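The Tidy Desk Racket

By the features desk

Every March, when the light gets good enough to show the dust, somebody sells me a new way to be organized.

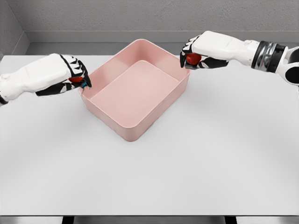
This year it was trays. Last year it was pouches, and before that a wall board with pegs that left holes in my plaster. The pitch hardly changes. Your desk is a mess, the mess is making you slow, and for the price of a decent dinner you can own a set of shallow containers that will turn you into the kind of person who answers mail before lunch.

I have spent a fair amount of money on this idea, and I'd like to know what I got for it.

The system I tried most recently is called Prekby, and it arrives with a booklet. I'm suspicious of any tray that needs a booklet. The thing has no moving parts. But there it was, 12 pages explaining that one tray is for what comes in, one is for what is "in motion," and one is for what is "at rest." My electric bill spent most of a week in motion. It moved from the first tray to the second, then under a catalog, then back to the first tray when I had lost track of which was which. I paid it from my phone while standing in line at the pharmacy.

The booklet also says that users of the method save 11 minutes a day. I would love to see how that was measured. Did someone stand behind a clerk with a stopwatch while she hunted for a stapler? Was it the same clerk before and after, or did they compare a messy person with a neat one and call the difference a product? I wrote to the company to ask. The reply thanked me for my interest in a calmer workspace and gave me a discount code.

The shop in Drirndale that carries these things has doubled its floor space for them. I went on a Saturday and the aisle was packed. People were lifting lids, sliding drawers in and out, holding dividers up against other dividers. I understand the appeal, I really do. An empty organizer is a lovely object. It has never let you down yet. You can stand in a store and picture your paper clips living in there, all facing the same way, and for a minute or two your whole life seems within reach.

Then you get it home and you still own the same stuff. That is my main complaint with the business. The trouble on most desks is too many things, or too many decisions put off, and a container doesn't make a decision for you. It gives the undecided pile a nicer place to sit. I have a box from Hung, a very handsome box, that has been holding cables for five years. I couldn't name the device that goes with a single one of them. Before the box they lived in a grocery bag, and I came closer to throwing them out then, when they looked like trash.

Fans of the stuff will say I'm doing it wrong, and they may be right. A friend in Stoten swears by her labeled drawers and can put her hand on her passport in seconds. Fine. But she could do that when we were in college and she kept everything in shoe boxes. I suspect that neat people buy organizers and stay neat, and the rest of us buy them and end up with organizers on top of the pile. The companies get to print the neat people's letters in the catalog.

And there is always a next piece. The trays stack, but only with risers, sold separately. The risers scratch the desk, so there is a mat. The mat comes in sizes, and the trays I bought belong to the older line and hang over the edge of it. The item I needed was number 3019 in the catalog, listed as a "bridge." It was out of stock.

What has worked, a little, is dull. I throw paper away standing up, next to the recycling bin, before I take my coat off. I keep one pen. When the drawer sticks, I empty it onto the bed, where I have to deal with it before I can sleep. None of this costs anything, so I don't expect to find an aisle for it in Drirndale any time soon.

The Prekby set is in the hall closet now. My daughter took one tray for her hair clips, and as far as I can tell she hasn't read the booklet.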